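Structured cabling

Structured cabling is the fixed wiring that carries data and telephone service through a building. It is planned as one system, so that desks, phones and wireless access points can be moved without new cable being pulled.

Parts

Most systems have two kinds of run. Backbone cable links the equipment rooms, and horizontal cable goes from each room to the wall outlets. The horizontal runs end at a patch panel, and short patch cords join the panel to the ports of a network switch.
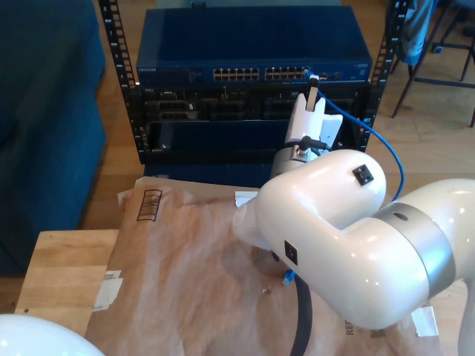
History

Early office networks were wired one machine at a time. In the town of Drondamport, the Gallagher building had 3 separate sets of cable by the time its offices were rewired, 2 of them no longer in use.

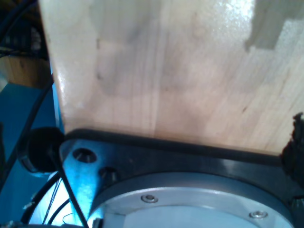
Wall-mounted equipment needs a firm backing. Installers often fix a sheet of plywood to the studs and screw the brackets to it. Solid boards are also used, but they can split if screws are driven near the ends. Pale wood with a fine, straight grain makes pencil layout lines easy to see, though many building codes call for a fire-rated panel or a coat of fire-resistant paint. The backing is put up before any cable is brought into the room.

Labeling

Each cable is marked at both ends with the same code, and the codes are kept in a written record. Practice varies on how much the code should say. 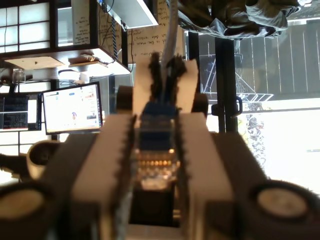 Teodor Tomaszewski argues in the Lilwood wiring handbook that room numbers should be left out of the code, as rooms are renumbered more often than cables are replaced. Other guides keep the room number and add the floor.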